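Nicotine gum after 3 months – how did you come off it?

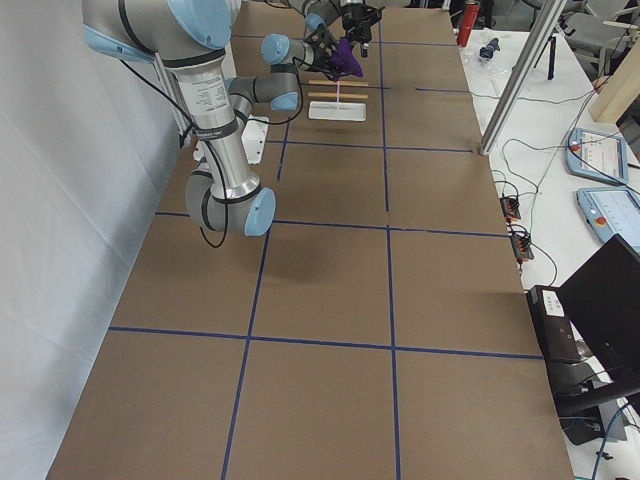
Arm over the long table, purple piece in the gripper

tahsin_n
Hello all. I stopped smoking in August, after 16 years. I used gum from the first day and it helped me very much. Now it is November and I still chew it, sometimes eight pieces in a day. The cigarettes I do not miss, but without gum I become nervous and I cannot concentrate. Did somebody here reduce slowly, or is it better to stop at once? My jaw hurts also.
Tahsin Navaratnam

Grerham
Congratulations on the 3 months. I would not hurry. Drop one piece every week and write it down. I did it like this and at the end I was forgetting the last piece by myself.

hauser_k
I disagree with slow. I reduced for almost a year and every piece became more important to me, like a small prize. Then I threw away the whole box on a Friday evening, slept badly for four nights, and it was finished. 339 days without any nicotine now.

Grerham
For you it worked, good. But four bad nights can also send a person back to the shop for a pack. He says he already gets nervous.

Farzana W.
Please ask your pharmacist before you do either one. Mine looked at how I was chewing and I was doing it wrong the whole time. You must chew a little, then let it rest by the cheek, and not drink coffee at the same moment. After this I needed fewer pieces and my jaw was better too. Are you on the 2 mg or the 4 mg?

tahsin_n
The 4 mg, all the time. I did not know about the coffee – I always take them together at work.

Farzana W.
Then I think the smaller strength is your first question for the pharmacist, before the number of pieces.

skudent
Has anyone changed from gum to vaping? My cousin did and he says it is easier on the teeth.

hauser_k
That is going backward in my opinion. He is nearly out of it, why should he start with a new thing?

skudent
I only asked. I spent 187 on gum since summer and I am looking for something cheaper.

tahsin_n
No vape for me, thank you. I will go to the pharmacy tomorrow and ask for the 2 mg, and I will keep the coffee separate. I write again when I have some news.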